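Flunevero (student robotics project)

Flunevero is the two-arm manipulation project run by the robotics club at Bermúdez, and I've been keeping this page up since my second semester with it, so forgive me if it reads more like a letter than an entry. The name comes from the first gripper we built, which we called the Flune for reasons lost to an old group chat. The project goes to the Utetti student challenge every October, in the small-objects class.

Task and rules

Utetti gives each team a list of household and office items and a set of moves: pick, place, hand over, hang. Small metal things score highest because they swing, and swinging things are horrible to grab! In our best season we logged 3,718 attempts in the lab before the event (yes, on paper at first – never again) and came home with 148 points.
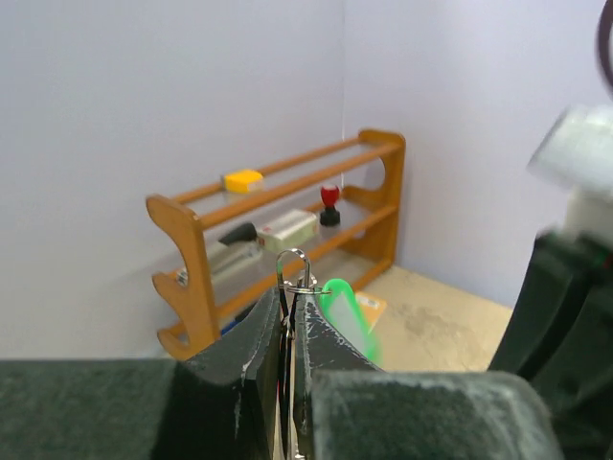
Key rings are my favorite item on the whole list, and I will defend that to anyone in the club. A ring has no obvious side to hold, and every extra bit clipped to it changes how it hangs. The one between the padded fingers has a bright green tag on it, and a tag like that sticks out to the side, so a new driver tends to watch the color and forget about the metal. We teach people to look at the ring first. The orange wood rack matters too, with things like the red-topped stamp and the little yellow block sitting on it, as shelf items belong to the same list and you have to learn to work near them without knocking anything down.

Hardware and software

The arms run on Flirero, our own control code, which started as 479 lines and is now a good deal longer (and, I'm told, due for a cleanup). Finger pads are the part we argue over most. Hard pads are precise but they let thin things slip, while soft ones hold on better and pick up every bit of lint in the building. We went with soft, and newer members get to swap them out when they wear down.

Handovers came later. Both arms have to agree on who is holding the thing, and for one awkward week in spring neither of them did – I still hear that sound in my sleep.

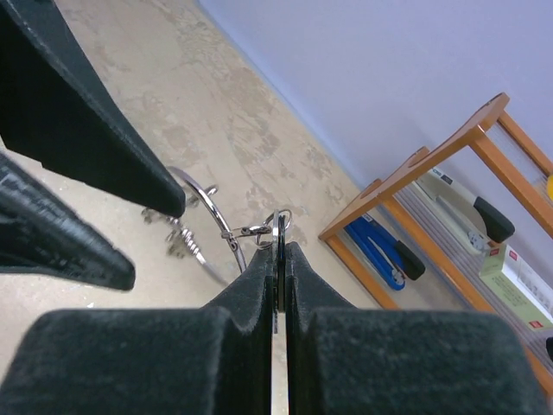
Do you need to know how to code before joining?

Most members start out driving the arms by hand and pick up the coding along the way, usually by fixing something small in Flirero that annoyed them.

Membership

The club has had 69 members since it started, counting the people who came for one evening and the pizza. New drivers begin with boxes and staplers, then move on to rings and chains once their hands settle down. Sessions start at 6 p.m. and run until somebody gets hungry.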